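3. The Wiping Task

3.1 Setting

The student project described here ran through April under the name Clulanum, chosen by vote and never explained to the authors. Its aim was modest: an arm should wipe a whiteboard as well as a bored teenager. The bored teenagers in question supplied the training examples, steering the arm by hand while two cameras recorded, one fixed beside the workspace and one at the wrist.

The board stands on a wheeled frame with a black tray along its lower edge. Figure 2 gives views from both cameras, panels (a) to (d), in no particular order.

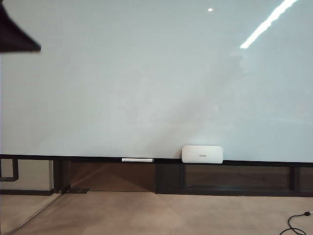
Each run was steered by one student while another kept the log. The log sheet had a column for remarks, which filled quickly and in some cases rudely. We kept 74 runs. Runs in which the steering student stopped to argue with the log keeper were thrown out, a rule that cost us more data than any fault in the hardware.

3.2 Two views of one board

The fixed camera is good at telling left from right and poor at depth. The wrist camera has the opposite habits, and moves whenever the arm does. Glare was the standing nuisance. A glossy board under ceiling lights offers the learner bright streaks that look important and mean nothing, and our first model took a keen interest in them. 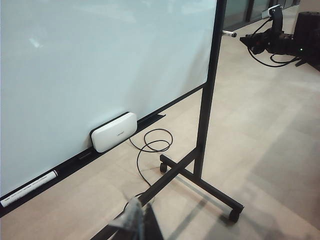
Kwan-ho Kuo, who taught the club, proposed turning the lights off. This cured the glare and most of the seeing. We settled for shifting the board a little between sessions, so that no streak stayed in one place long enough to be learned by heart.

3.3 Contact

Touching a flat surface is harder than it sounds. Press too lightly and the arm polishes the air; press too hard and a board on castors may decide to leave. The Todorova controller, written by two of the older students over a holiday, slows the arm as the fingertip nears the board – a plain idea, and the only part of the code that was never rewritten.

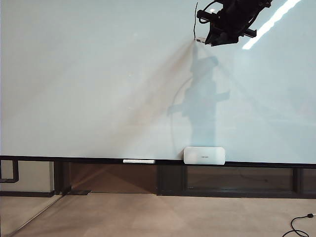
Why was the arm not simply given a fixed path to follow?
Because the board was moved between sessions, and a fixed path would have been right only for the day it was written.

3.4 What the students changed

After 5 weeks the group swapped its long training runs for short ones, mainly so that everyone could get home. The shorter runs were also tidier. Steering with a steady hand is tiring, and the late part of a long run tended to wander. 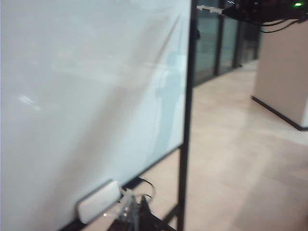
Who decided whether a run was good enough to keep?
The student keeping the log decided, and the one steering could appeal once. Appeals were heard on the spot and mostly lost.

The kept runs were then split by session, so that the model was never tested on a board position it had already met in training. Section 4 reports the scores.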